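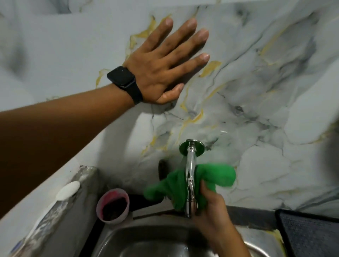 Kiltis Gold Vein wall tile, gloss

I've stocked a lot of marble-look tiles over the years and this one still gets picked up more than anything else in the shop. White and pale grey with gold running through it, and a proper shine! It's £11 a tile, sold in boxes of 2 (code 2109), and we've got 122 boxes in at the moment, with more due in September.

Samples go out free. Do order one, please – gold veining looks very different under a warm kitchen bulb than it does at noon by a window.

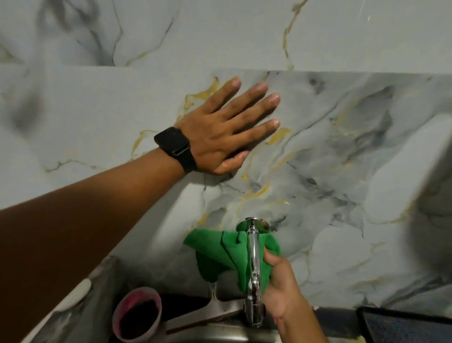 For grout I'd go pale grey, the Alarska one if you can get it, and keep the joints thin. Wipe down with a soft cloth and washing-up liquid (no scourers, they dull the gloss). It's walls only, so for floors have a look at Bermúdez, which is matt and much tougher underfoot.

We use cookies to remember your basket. Accept all | Manage settings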